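Robotics | Standards & Safety

Godgate publishes floor rules for two-armed robots handling molded trays

3 comments | 7 shares

Wednesday. Godgate today put out the first edition of its handling rules for two-armed robots in picking and packing areas. Free to download, no sign-up. Covers trays, bins, cable runs, floor marks and who is allowed to stand where. 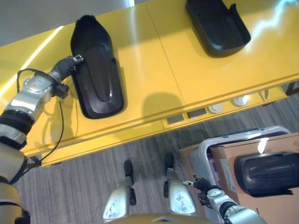
The rules were drafted with integrator Undus over 2144 logged transfers. Main points: no lift until both grippers report contact. Cables to be checked at the start of every shift, not once a week. Any dropped part gets written up, even if it is'nt damaged.

"Most sites already do half of this," said Mehrangiz Rahimi, standards lead at Godgate. "The other half lives in one person's head. We wanted it on paper." 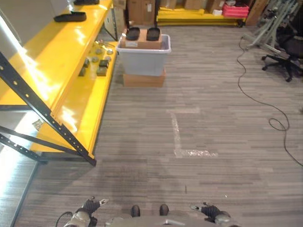
Floor marks get there own section. Tape has to be replaced when it lifts, and stop positions must be re-taught after any move of shelving or bins. Loads of 500 grams and under fall in the light class, with a shorter checklist.

Salleck will adopt the rules at its Seppälä site in January. Nilton Chávez, operations manager at Salleck: "Short enough that people will read it. Seven pages. I asked for that."

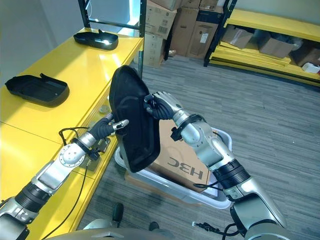
Two-handed hold on a molded tray over a storage bin.

Comments on the draft second edition open same month. Quote reference 1893 when writing in.

Share (7)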